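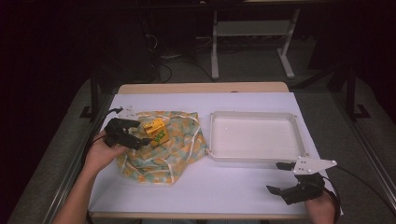

Why does the Asham label printer skip every second label after a roll change?

The gap sensor is still using the length it learned from the old roll. Run calibration with the new roll loaded and the lid fully latched, then print two test labels before you go back to the queue. If it still skips after that, work through the log below.

4 min read

Ticket 402
Product: Asham desktop label printer, connected through Riltell print server
Site: Kedden mail order, packing room
Opened by: Hawi Ejigu
Handled by: Liudmyla Ivanyshyn
Status: Closed

Reported problem

Printer feeds one good label, then one blank, then one good label. Started after the October stock delivery, when we went over to the shorter address labels. Light on the front is steady green the whole time and Riltell shows every job as completed. We have restarted the printer twice and restarted the packing PC once. Orders are going out with the blanks peeled off by hand, so this is slow but we are not stopped.

9:10 a.m. First reply

Asked for the label size set in the driver, the label size set in Riltell, and the size printed on the core of the roll. Also asked whether the skipping happens on a test print made with the feed button, with the USB cable pulled. That test takes the computer out of it.

9:35 a.m. Reply from site

Feed button test prints fine for the first label and then skips, same as before. Driver is set to the new size. Riltell is set to the old size. The core of the roll has no size on it, only a supplier sticker from Hordiienko and a batch number, 206.

9:50 a.m.

Two separate things here. The Riltell profile is wrong and needs changing, but it can't be the cause of the skipping if the feed button does it too. Changed the Riltell profile remotely to match the driver. Left the driver alone.

Asked site to calibrate:

1. Turn the printer off.
2. Open the lid, take the roll out, and peel off the first two labels so there is clean backing at the front edge.
3. Put the roll back with the labels facing up and slide both guides in until they touch the backing. Don't squeeze it.
4. Close the lid and press on both corners. It should click twice.
5. Hold the feed button and turn the printer on. Let go when the light blinks amber.
6. Wait. It will feed several labels and stop by itself.

10:20 a.m. Reply from site

Did all of the steps. It fed labels for a long time, then the light went red. Tried again, same result. Now it won't print at all.

10:30 a.m.

Red after calibration means the sensor never saw a gap it trusted. Usual causes are a dirty sensor, the sensor sitting in the wrong place, or stock with a black mark on the back when the printer is set to look for gaps. Asked site to turn a strip over and look at the back.

10:42 a.m. Reply from site

Back is plain. No black mark.

10:45 a.m.

Sent cleaning instructions. The gap sensor is in two halves, one under the paper path and one in the lid. The lower half slides left and right on this model and has to be somewhere under the label, away from any notch or hole in the backing. Use a dry swab first, then one with isopropyl alcohol if there is glue on it. Give it a minute before loading the roll.

11:25 a.m. Reply from site

Lower sensor had a scrap of label stuck across it, glue side down. It came off with the alcohol. The sensor was also pushed all the way to the right, outside the edge of the new labels. The old ones were wider. Moved it to the center mark.

Calibrated again. It fed 3 labels and stopped. Green light.

11:40 a.m.

Asked for a run of real labels through Riltell before closing.

1:15 p.m. Reply from site

Printed 18 from the live queue, no blanks. Text is a little high on the label, maybe the width of a pencil line. Can be read and scanned.

1:30 p.m.

The vertical offset in the Riltell profile was left over from the old size. Set it to zero. Site confirmed the next label came out centered.

Cause

Lower gap sensor outside the label width after a change to narrower stock, and partly covered by label scrap. Riltell profile also on the old size, which didn't cause the skipping but did shift the text.

Follow-up

Site to check the sensor position whenever the label width changes. Riltell profile for the old size kept under its own name in case they go back to it. The second printer in the packing room hasn't been changed over yet and will need the same treatment. Ticket closed.

Comments

packdesk_j
Same red light on ours. Sensor was fine but the lid was only latched on one side. Press both corners like it says in step 4.

Morrow
Does calibration survive a power cut? We lose power here a lot.

Liudmyla Ivanyshyn
It's saved when the light goes green. If power drops while it is still feeding, run it again.

tbell
Worth adding that on the older Asham model the lower sensor doesn't slide. You have to shift the roll over with the guides. Took me most of a morning to find that out.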